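**Re: [cludilham-walkers] packing for the Grestetari walk, first timer**

Hi Anitha, hi all,

Sorry for the slow reply, I wanted to dig out my old notes first and then they were in the wrong jacket. Your message made me smile because I sent almost the same one to this list before my first hut walk, and Hagos wrote back with a packing list so long I had to print it on two sheets. I still have those as well, with soup on them.

On Tuesday Anitha Subramaniam wrote:

> Hello everyone, I've signed up for the Grestetari walk and I'm very excited and also a bit lost. I've done plenty of day walks but never hut to hut. My questions are mostly about weight. My backpack came out at 17 pounds when I stood on the bathroom scale with it last night and that was without any food or water. Is that too much? Everything in it felt like something I'd want.
>
> Also, how do people handle food? I read on the club page that the Droris hut does dinner and breakfast but the Jurčo hut is "self-catering with stove". Does that mean pots too? And what about lunches? I get grumpy when I'm hungry and I'd like to make friends on this trip.
>
> Last thing, I have boots that are nearly new. I've worn them to the store and back. Enough?
>
> Thank you in advance!
> Anitha

OK! Boots first because that's the one that can't wait. To the store and back is not enough, sorry. Wear them every day between now and the walk, even just around the house with the socks you plan to bring. Then do the loop up behind Cludilham in them at least a couple of times, with the backpack on. Going down is what finds the bad spots, so don't take the bus back from the top. If a toe starts to complain on the way down, lace them again from the ankle up, tighter at the ankle and looser over the toes. It helped me a lot and I only learned it in my third year of walking.

Weight. I'd try to get it down a bit. You will have water on top of that, and the second day has the long pull up to Jurčo which is all steps, the high kind, where you end up pushing on your own knee. My guess is you have too many clothes. Everybody does the first time. You need what you walk in, something dry for the hut, one warm layer, one rain layer, spare socks, and whatever you sleep in. I wear my hut clothes to bed and nobody has complained so far. Take out the jeans. I don't know that you packed jeans but there's a decent chance you packed jeans :)

The other thing to look at is the wash bag. Mine used to weigh more than my sleeping bag liner. A little toothpaste, a bar of soap cut in half, a small towel. There are no showers at Jurčo anyway, just the cold tap outside, and it's *cold*.

Now food, my favorite part. Dinner at Droris is at seven and they mean seven. Last time Carmela and I came in late from the ridge and got what was left, and what was left was cabbage. (Good cabbage, I'll say that for it.) Breakfast is bread, jam, and as much tea as you like, and they'll fill your flask if you ask before they start the dishes.

Jurčo does have pots. It had four when I was there in September, plus a frying pan with no handle, and plenty of bowls, but spoons go missing so bring your own. The stove runs on gas and the club pays for it. What works best up there is if we cook together, one big pot of something and everybody carries one part of it. I'm happy to do the rice again. I measure out all the dry stuff at home and leave every box and packet behind in my kitchen, it saves so much room and there's no trash to bring down afterward. I use ordinary clear bags and write on a piece of tape what it is and how much water it wants. Don't skip the tape, red lentils and the orange soup mix look the same by headlamp. 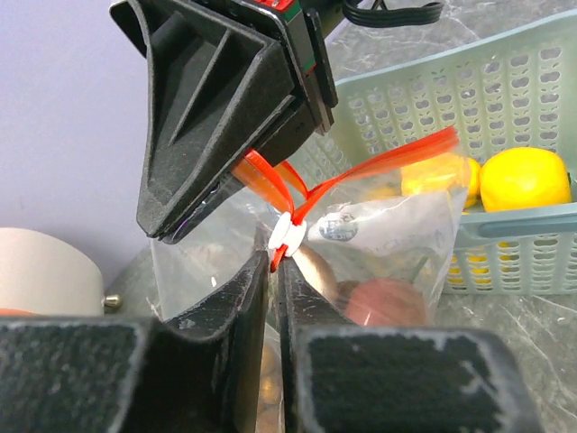 *Clear plastic bag, top pinched together.*

For the thin bags I twist the neck and fold it over and put a rubber band on. For anything I'll open more than once in a day I use the kind with a zipper. Press the air out before you close it or you end up carrying a pillow. I wash them when I get home and hang them over the faucet, and some of mine have done more miles than the boots.

As for lunch, you'll want more than you think, and you'll want it in small bits. I don't really stop for lunch on the Grestetari side, there's nowhere out of the wind until you get down to the sheep wall. So I eat a little every hour or so. Things that have worked for me:

- hard cheese, cut up at home
- crackers in a stiff box (in a bag they're dust by noon)
- nuts and dried apricots
- the oat things, see below
- one chocolate bar that I keep for the last hour and try not to think about

The bread in the Droris hut shop is OK but it sells out, and they only take cash. Which reminds me, bring cash! The bus driver doesn't take cards either.

For the oat things, people ask me every year, so I'll just put it here. 400 grams of rolled oats, a good handful of chopped nuts, a big spoon of peanut butter, enough honey that it all sticks together. Warm the honey and peanut butter in a pan until it's runny, stir in everything else, press it flat in a baking pan, and bake it low until the edges go brown. Cut it while it's still warm. If you wait until it's cold you'll need a saw. They keep for the whole trip and they don't melt, though mine do get a bit sweaty if I pack them too soon, so let them cool all the way down first.

Hagos also does a savory version with cumin that I think tastes like a sofa, but he goes through them fast and he's a stronger walker than I am, so make of that what you will.

On keeping snacks where you can reach them - hip belt pockets if you have them, or the top lid, or a jacket pocket. If it's at the bottom of the backpack you won't stop to get it, and then you get the grumpiness you mentioned. I split mine up the night before, one bag per day, so that I can't eat Saturday's on Friday. It mostly works.
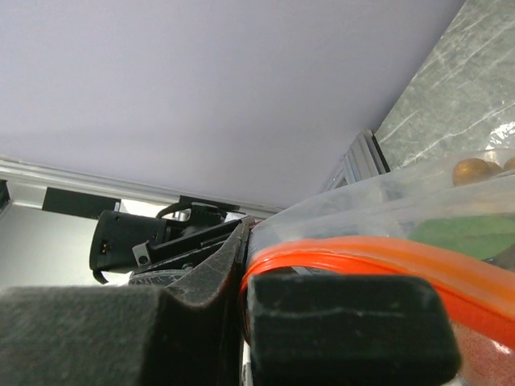
**Do I have to carry all my water from Cludilham, or can I fill up on the way?**

You can fill up at both huts and at the spring below the sheep wall, so two liters in the morning is plenty. The spring was slow last summer but it was running. The stream lower down has cows above it and I'd leave that one alone unless you have a filter.

I stuck that one in because Mohandas asked me on the phone and I figured he wouldn't be the only one. He also asked about poles. I like poles, Jagadeesh hates poles, and you'll hear both of us on the subject whether you want to or not. If you can borrow a pair for the Cludilham loop, try them on the way down and see what your knees say. Jagadeesh does have a spare pair that he never uses, for obvious reasons, and I'm sure he'd lend them.

A few more odds and ends while I'm typing:

The bus. It goes from the square at 8 and it doesn't wait. Last year it left at two minutes to. I'd be there a quarter of an hour early and you can stand with me and complain about the cold.

Earplugs. The Jurčo hut is one big room with bunks on two levels. I snore, I've been told, and so does Mohandas. Take the top bunk on the window side if you can get it, it's a bit cooler up there with the window open and you're out of the way of the door.

Headlamp with fresh batteries. The outhouse is across the yard and there's a step that gets everyone.

Slippers or thick socks for indoors. Boots come off in the porch at both huts. Droris has a basket of loaner clogs in giant sizes only, so if you have small feet you'll be shuffling.

And something for the evening. Carmela brings cards, and she'll teach you a game from her grandmother where I still don't know the rules. It's good fun losing to her. A book is fine too but the light's poor.

If you like, come over some evening before we go and bring the backpack, and we'll lay it all out on my living room floor and be ruthless. I have a luggage scale. Hagos Tesfamariam did this for me my first year and I went home with half my stuff in a grocery bag, feeling a bit told off, but I was glad of it on the steps. Evenings after six are good for me, except choir night.

One question back to the list: who's bringing the big knife for Jurčo? Carmela Vitale had it last and I don't want us all to show up with bread and no way to cut it. Also somebody please take onions. I'm not carrying rice *and* onions this time, Jagadeesh Rajan, I'm looking at you.

See you at the bus, or before.

P.S. Anitha, if you really did pack jeans, please tell me, I won't tell the others.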